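9. Clearing a Missed Grasp Stop on Round Parts

Applies to Dururon two-finger grippers with wrist camera, software 3 and later. Read section 2 (Safety) before you start. If the arm has hit a person, or if any cable is damaged, do not use this section. Press the emergency stop, lock out the power, and call Drendmont service.

9.1 What this fault means

The controller reports code 438, MISSED GRASP, when the fingers reach the end of their travel without meeting the force they expect. The arm stops where it is and holds position. The motors stay powered. An arm in this state can move again as soon as the fault is cleared.

Most 438 stops involve round or tapered parts. A finger that comes in off center can touch the wall of the part and push it, and the part rolls or tips. Parts that are wider at one end are harder to hold, as the finger pads meet the slope at a single line.

CAUTION: Do not reach between the fingers to take out a part while the controller shows 438. The fingers can open or close without warning when the code is reset.

9.2 Making the cell safe

1. Look at the controller screen and write down the code and the job step number. The step number is lost when you reset.

2. Press PAUSE. Wait for the amber lamp to stay on without blinking.

3. Turn the mode key to MANUAL and take the key with you.

4. Set the speed limit to the lowest setting.

5. Open the guard door. The screen should now read DOOR OPEN. If it does not, stop here and go to section 12, Door Switch Faults.

9.3 Checking the finger position

Open the wrist camera view on the pendant before you move anything. You want to know where the fingertips are in relation to the wall and the end of the part. With a tapered part, a tip can sit very close to the narrow end and still have no grip on it.

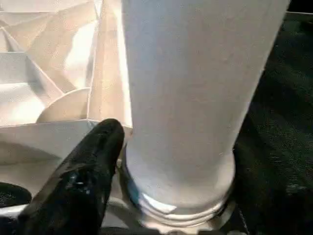
Zúñiga objects to relying on the camera at this point, on the grounds that a single view does not show depth well and a tip that looks clear of a part may be pressing on it. Use the camera to choose a direction, then confirm the gap by eye from outside the guard line before you jog the arm.

6. From the guard line, check both fingers. If either one is touching the part or the fixture, do not open the gripper yet. Go to 9.4.

7. If both fingers are clear, jog the arm straight back along the tool axis until the fingers are well away from the part. Do not rotate the wrist.

8. Open the gripper fully from the pendant.

9.4 If a finger is jammed

A jammed finger stores force in the drive. Opening the gripper under load can throw the part.

9. Press the emergency stop.

10. Turn the brake release on the gripper body one quarter turn. You should feel the finger go slack. Keep your other hand off the fingers.

11. Move the finger away from the part by hand.

12. Close the brake release and reset the emergency stop. Repeat step 7.

NOTE: On the Wirham adapter plate, the brake release is on the underside and needs a long hex key.

9.5 Inspection before restart

13. Lock out the power and look over the finger covers. Replace a cover that is torn, lifted, or shiny from wear in the contact area. Wipe off dust and oil with a dry cloth. Do not use solvent.

14. Check that the part is seated in its fixture and has not turned.

15. Restore power and run FINGER ZERO from the service menu. A result between -8 and 8 counts is normal. Outside that range, run it a second time. If it fails again, the finger drive needs to be serviced.

16. Close the guard door, return the key to AUTO, and run one cycle at low speed with no one inside the guard line.

9.6 If the fault comes back

Check these in order:

Grasp point set too near the end of the part. Move it toward the middle of the straight or least sloped section.

Approach angle. For tapered parts, enter the taper in the part record so the wrist can tilt to match.

Worn finger covers. Covers are due for replacement every 1,000 hours, sooner with rough parts.

Camera offset. Repeat the calibration in section 6 if the camera or its bracket has been bumped.

Do not raise the grip force to get rid of a 438 stop. Higher force on a sloped wall makes the part more likely to slip out of the fingers.

When calling service, have the code, the job step number, and the FINGER ZERO result ready.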